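We use cookies to keep you signed in and to count page views. Accept / Manage settings

Arm stops dead in the sim every time it swings over the table

Josis
Hi all, hoping someone's seen this. Got our cell modelled so we can try moves before the real arm does them. Crate to basket, nothing clever. Since the update it throws a protective stop on the way over, fault 330, same place every run. Tried slower, no diffrence. Log says "contact" but the arm isn't near anything I can see.
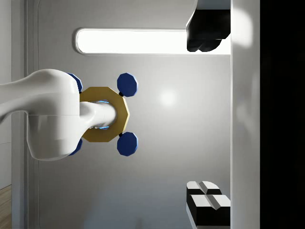
White arm with the gold flange and blue pads, in the sim

Worried because if it's a real clash I don't want it going on the live one. Help please, demo soon.

Trunton
restart it. worked for me

Bevan Costigan
Restarting only clears the fault, it'll come back. Sounds like collision shapes to me – the invisible ones, not the ones you see drawn. Had 53 stops in a night from this. Turn on the collision view and step it slowly up to the stop.

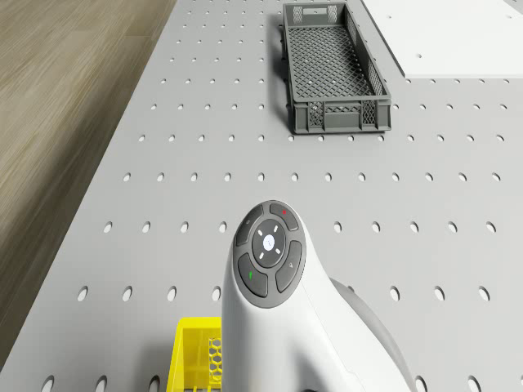 Check the crate first. If its shape was made as one solid lump then the open top is solid as far as the sim cares, and anything dipping in counts as a hit. Same for the basket. Split them into a floor and four walls, then run it again.

Dont just turn contact checking off. Somebody here did that and the real arm went into a bench – 3 weeks waiting for parts.

Josis
Crate was one lump!! Fixing now, will do the basket too.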